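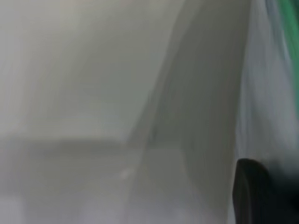

# How do I get gray marks off white stoneware and a white counter?

Posted in **Kitchen and Cleaning** · December 3, 2024

We moved into a rental in Lilitville in August and the kitchen is white on white. White walls, white counter, and we already owned a set of white stoneware, so everything matches more than I would like. The trouble is that all of it now has gray marks.

On the plates and bowls they are thin gray lines, mostly in the middle where a knife or fork goes. On the big serving bowl they run up the inside in streaks. They don't wash off in the dishwasher and I can't feel them with a fingernail. The counter has a few of the same lines near the sink, plus a wider dull patch where we keep the dish rack.

What I have tried so far:

- regular dish soap and a sponge, no change
- soaking the bowl overnight in hot water with dishwasher powder, no change
- white vinegar on the plates, maybe a little lighter but I could be imagining it
- a melamine sponge on one plate, which took off some of the gray and left the rest

I don't know what the counter is made of. The lease only says "solid white countertop." It is cool to the touch and doesn't have a visible seam at the front edge. The landlord is particular and I have a deposit on the place, so I don't want to put anything on it that will make it worse.

Are the lines scratches or is it something sitting on top? And can I use the same product on the dishes and the counter?

---

## 3 answers

### Answer 1 (accepted)

The lines on the plates are most likely metal. Glaze is harder than the stainless steel in most forks and knives, so when the two rub together a little of the steel stays behind on the glaze. It looks like a pencil scratch. If you can't feel it with a nail, the glaze under it is probably fine.

The streaks in the serving bowl would be from a metal spoon or whisk, or from another piece of metal stored inside it.

Soap doesn't do anything to metal marks. You want a mild cleaner with oxalic acid in it. These are sold as a powder or a cream, usually on the same shelf as the scouring powder, and the label will list the ingredient. Wear gloves and open a window. Don't mix it with bleach or anything else.

For the dishes:

1. Wash the piece first so there is no grease on it.
2. Wet it and put a small amount of the cleaner on a damp soft cloth. If you have the powder, make it into a paste.
3. Rub along the lines with light pressure for a minute.
4. Leave it only as long as the label says.
5. Rinse very well, then wash again with dish soap before you eat off it.

Heavy marks can take two rounds. Try one plate first and look at it under a lamp after it dries. If the surface has gone dull, stop. Some older or matte glazes are softer than they look, and anything with a gold or painted rim should be left alone.

The counter is a separate question and you should not treat it the same way until you know what it is. Marble will etch from any acid, including the vinegar you already have out, and an etch is much harder to fix than a gray line. Quartz and acrylic solid surface are less sensitive to acid but can be dulled by scrubbing. Ask the landlord, or look underneath at the sink cutout with a flashlight. If you see a layer of particle board, it's laminate.

Until you have an answer, stick to a neutral dish soap and a soft cloth. A paste of baking soda and water is mild, but it is still an abrasive, so test it somewhere out of the way such as behind the faucet.

I used to work in the dish room at a hotel in Skemton and we had 666 white dinner plates. Every one of them had gray marks within a few months. We did them in batches of 20 on slow afternoons. They came back every time, so don't expect it to be permanent.

**Comments**

> *Original poster:* Thank you. I got the powder kind and did 6 plates last night. Five came out clean on the first try and one needed a second round. The bowl is better but there is still one line near the rim. I looked under the sink with a flashlight and there is no particle board. The landlord is checking his paperwork for the counter.

> *Answerer:* Good. For the one line in the bowl, try it again tomorrow. If it doesn't change at all it may be a real scratch in the glaze.

### Answer 2

by Kosmas Gavalas

I agree about the metal marks. I'll add a bit about the dull patch under the dish rack, which didn't get covered.

A dull area where water stands is often hard water scale. The usual fix is vinegar or citric acid, but as already said, not on a counter you can't identify. First try warm water and dish soap on a cloth laid over the patch for 20 minutes, then wipe and dry. Part of what builds up in that spot is old soap film, and that will come off without any acid. Whatever is left you can ask the landlord about.

It also matters what is under the rack. If the feet are bare wire, or the plastic caps have worn through, they will drag on the counter and leave gray lines like the ones near your sink. Replacement caps are cheap. I put a silicone mat under ours in the Skalside apartment and have not had a new line.

Some things that slow down the marks on plates:

- Put a paper towel or a thin felt round between plates if the unglazed foot ring on the bottom is rough. Stacking leaves marks too.
- Load the dishwasher so that flatware and pans don't lean on the plates.
- Use wood or silicone spoons in the serving bowl.
- Cut bread and meat on a board.

Take photos of the counter now, with the lights on, and email them to the landlord so there is a date on them.

### Answer 3

just use toothpaste. the white kind not gel. worked on my Karras mugs

**Comments**

> *Answerer 1:* It can work on light marks, but it's an abrasive too and some brands are rougher than others. I wouldn't use it on the counter.

*Viewed 681 times*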